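I gave up on having the TV on in the evening back in April, and I've been meaning to write about what took its place. Short version: radio! Lots of it, mostly plays.

It started with a serial called Skorbridge, which a friend mentioned in passing and which I then swallowed whole over a couple of weekends (22 episodes, and yes, I skipped a birthday lunch).
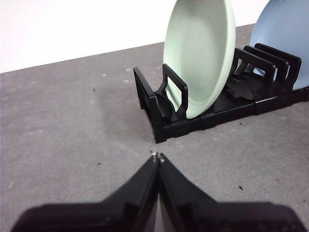
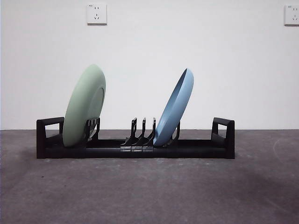
Radio drama asks for a different kind of attention than television does, and I'm still getting used to it. With TV I was always half on my phone. With a play I need my hands busy and my eyes free, and the best thing I've found is dishes. Two plates in a black rack like that one won't get you through a whole act, so I've started saving up the breakfast things too. My husband thinks this is disgusting.

Anyway, Skorbridge. Ilse Martens plays the ferry clerk and she's wonderful, all dry little pauses. Episode 5 is mostly her and a man named Wouters arguing over a lost parcel, and I had to sit down on the kitchen step for the end of it. The music I could do without (so much accordion).

Next up is Fimano, which is supposed to be scarier. I tried the first ten minutes at night with the lights off and that was a mistake, so I'm moving it to mornings. If you've heard it, please don't tell me who's in the well!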